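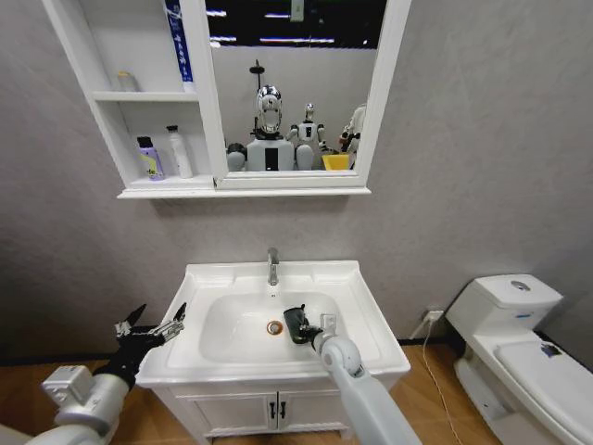 Irnetberg Washbasin Set is a collection of short recordings about one everyday job, looking after a bathroom sink and the shelves next to the mirror. Each recording covers a single task at the vanity, such as wiping the basin or putting a bottle back in its place. The open shelves to the left of the mirror hold the toiletries, and in the labels the lavender bottle with the black cap is called "lavender" and the blue-and-white tube on the upper shelf is called "tube". The sink base is labeled "vanity", with "left door" and "right door" as seen from the front.

Contents

There are 4,000 recordings in 11 task groups. The largest group is basin wiping, with 500 recordings. Faucet tasks are kept separate from basin tasks, even when both happen at the same sink.

Labels

Every recording has a task name, a start time, an end time and a short note in plain English. Shelf positions are written as upper or lower, then left or right. Reflections in the mirror are not labeled. An object that shows up only in the mirror gets no entry.
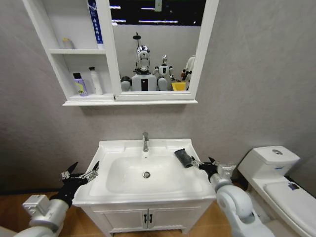 Maintained by: Bakos

Known issues

The wall and the mirror ledge are close in tone under some lighting, and early labels mixed up "ledge" and "rim". The rim is the flat edge of the washbasin. The ledge runs under the mirror cabinet. Labels from before October have not all been corrected.

The tall container on the upper shelf is often only partly in view. It is still labeled "tube" in those cases.

Splits

Train and test are divided by recording. The test split has 4 task groups that do not appear in train.

Related sets

Drormont covers kitchen sinks and uses the same shelf terms. Plullutura covers laundry rooms and has its own label list, so merge the two with care.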